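Cereal and juice dispensers for a breakfast table – worth it or not?
Home Forums > Hosting and Catering > Equipment

perrine_b
Sun 13 October
We do a self-serve breakfast for 40 people twice a month and I'm being pushed to buy two of the tall countertop dispensers with a drip tray underneath. The catalog one is the Skirkard, $158 each. My feeling is that you're paying for chrome. Has anybody here lived with a pair of these for more than a month?

texier_m
We've had two Skirkards since December. No complaints. People serve themselves, the line moves, and you stop refilling pitchers every five minutes.

perrine_b
"The line moves" is what the catalog says too. Did you time it, or does it just feel faster?

texier_m
Didn't time it. I run a breakfast, I don't own a stopwatch.

Azlan S
I'd be careful. The tray is the whole question and the ads never show it properly. If it's a shallow one, it fills up, someone bumps the table and you've got juice on the carpet. Ours held so little we were dumping it every 30 minutes. Sold both of them and went back to pitchers.

agathe.r
Azlan, were yours the Skirkard or the Feng? The Feng has a plastic tray and I agree it's junk. A metal tray with a proper grate is a different thing.

Azlan S
Feng. But shallow is shallow, whatever it's made of.

ludivine_l
I don't buy the "stop refilling" part either. Somebody still has to fill the things, and it's worse because you have to get up over the top of them. On a normal-height table I need a step stool. Also, polished bases show every fingerprint. I wipe mine down before each service and they look terrible by the second guest.

texier_m
So wipe them again after? It takes a minute.

ludivine_l
It takes a minute when you only have two. I've got 4.

agathe.r
Perrine, for scale, my setup on the white table, with a plain plastic cup next to it. Judge the trays for yourself.
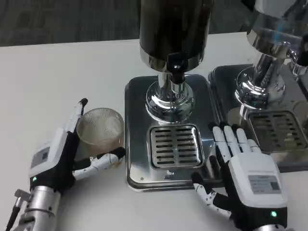 Two dispensers side by side, each on its own slotted drip tray.

perrine_b
Thanks, that helps more than the catalog did. The rim looks pretty low to me. Does the grate lift out, or do you have to carry the whole tray to the sink?

agathe.r
Lifts out. Square piece, comes up with a fingernail. Getting it back in straight is fussier.

Azlan S
Low rim, carpet on the floor. I rest my case.

agathe.r
Over a year on that carpet and I've had one spill, and it was from a pitcher – one of the ones you went back to.

perrine_b
OK. I'm still not convinced they're worth $158 apiece. I'm going to ask Ollollow if they rent them, try one for a couple of breakfasts and see how often that tray needs emptying. If I'm up and down with it all morning, it goes back.

ludivine_l
Ask them who pays for scratches before you sign anything. The chrome marks easily.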